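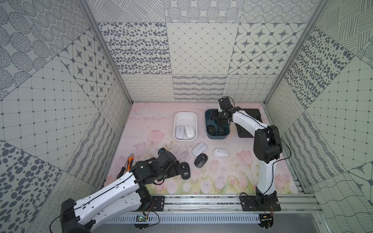
Teaching a two-armed robot to sort by remote control is mostly about your own hands, and it took me 30 bad recordings to accept that. I drive both arms myself, one leader handle per hand, and the robot stores whatever I do, good or clumsy. My favorite practice job is computer mice – black ones go in the teal tray, white ones in the white tray. Scatter the loose ones in front of the trays and change the layout every time, or the robot just learns your layout!

What you need
A pair of arms on a rail, leader handles (mine are the old Jedov set), two trays and a pile of mice. Screwdrivers too, for the day a joint works loose.

Recording a run

1. Park both arms, start the recorder, then wait a breath before you move.

2. Come in slowly from over the mouse. I like one finger on each side of the shell, with the scroll wheel between them, and I close gently. 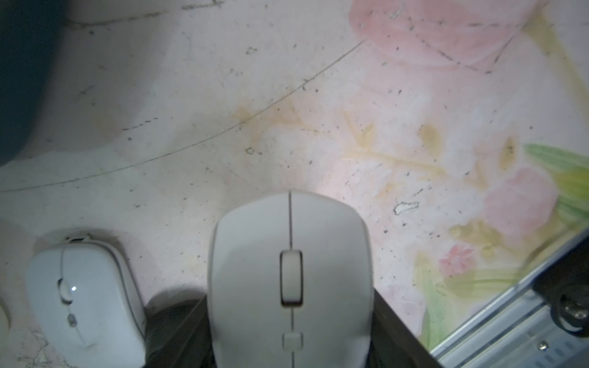
3. Lift straight up, carry it over the tray, lower it, and only then open. Dropping from high up looks fine until the robot copies you (ask me about May).

4. Fumbled it? Keep the run if you recovered smoothly. Toss it if you sat there thinking – long pauses get learned too.

My last batch was 68 runs and I kept 56 of them. Next up is the same job with the handles swapped.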